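Week 4: Costing a small sorting cell
Notes by Maribel Pacheco, December 2019

Quotes for a robot cell usually start with the arm. Start instead with everything the arm needs before it can do a shift's work, then add the arm.

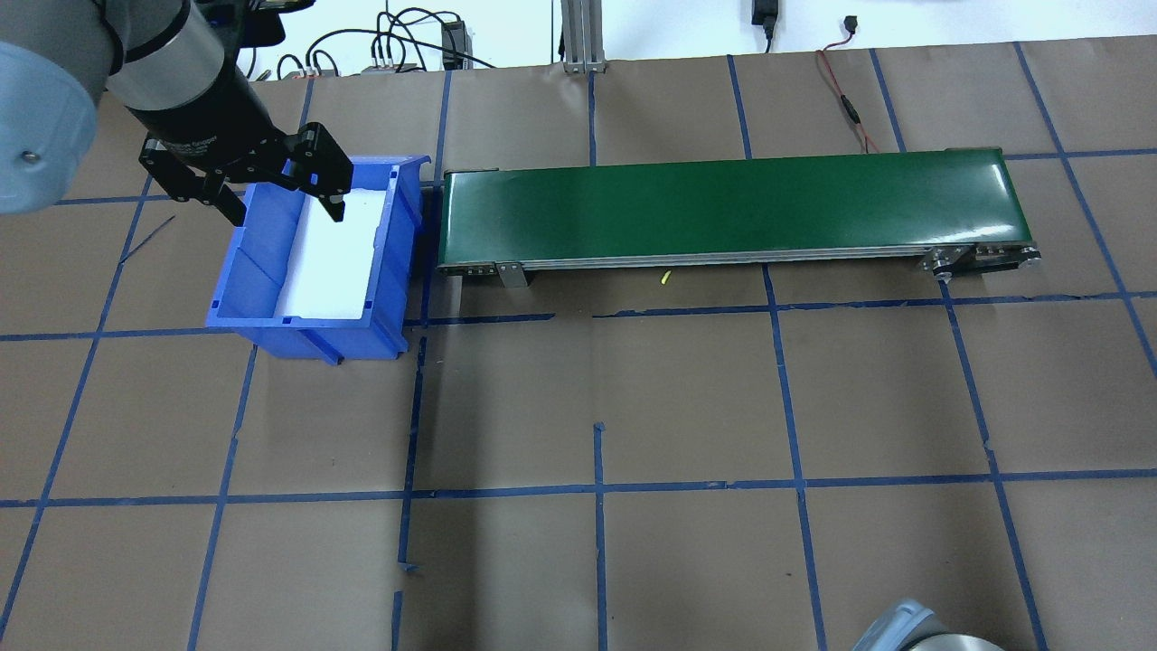 Small items get left off first budgets. In the Tamano draft, power supplies, cable and fixings shared one line called "sundries", and it was the line that ran over. Look at how many leads and connectors sit along the wall behind a single long conveyor, and price them one by one. The bin is cheap, but put the foam liner on the list too. Brown paper and blue tape will do for marking out a floor plan while the layout is still changing – leave engraved plates for later.

Grippers come next. Stiklow quoted $3,567 each, with a lead time of 20 days. Two arms means two grippers, and Kacper Wysocka's advice was to order a spare set of fingers with them. Check the mounting bracket is included in the price.
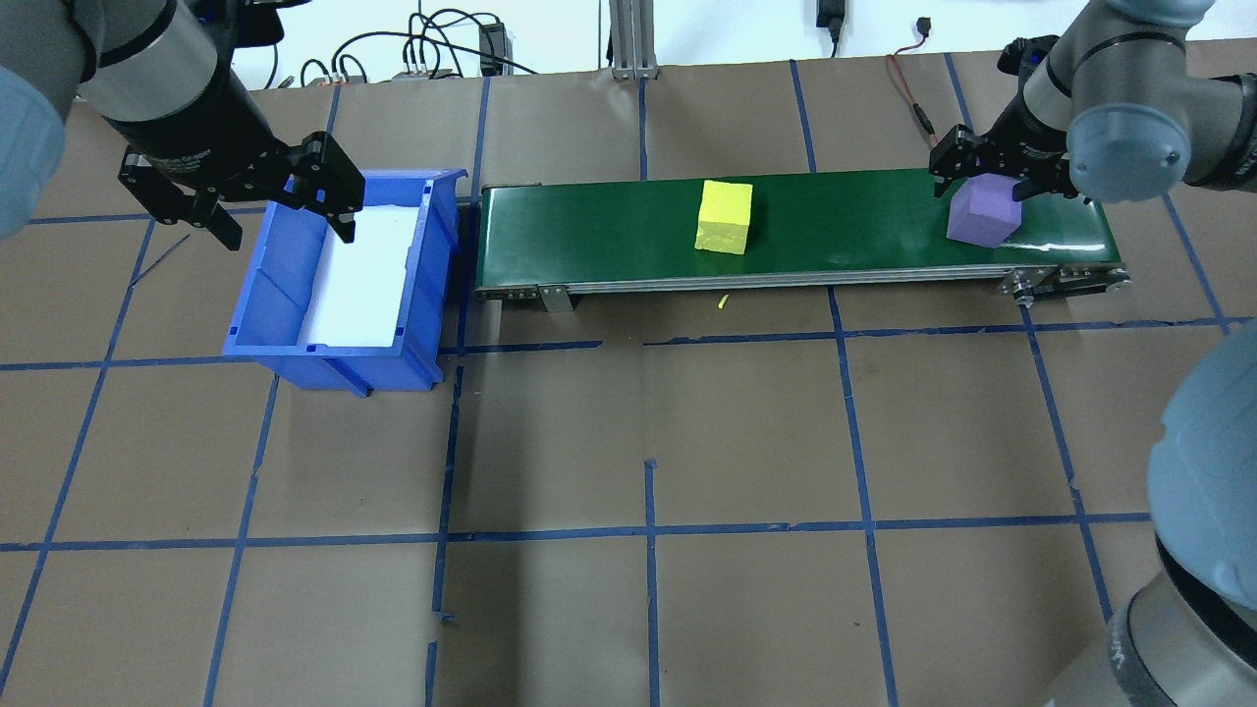

Freight and installation are quoted separately by most suppliers. Allow around 72 hours of labour for wiring, guarding and programming, and get the hourly rate in writing. Training is often extra again.

Also allow for floor space. Operators need room for the pendants and somewhere to put them down, and that area belongs in the plan from the first sketch.

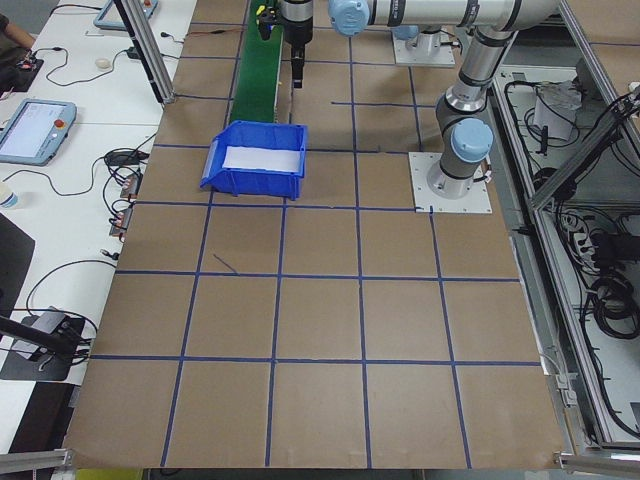 Figure 3. Cell with pendant table at left and conveyor behind the bin.

For next week: redo the Tamano budget with "sundries" split into separate lines.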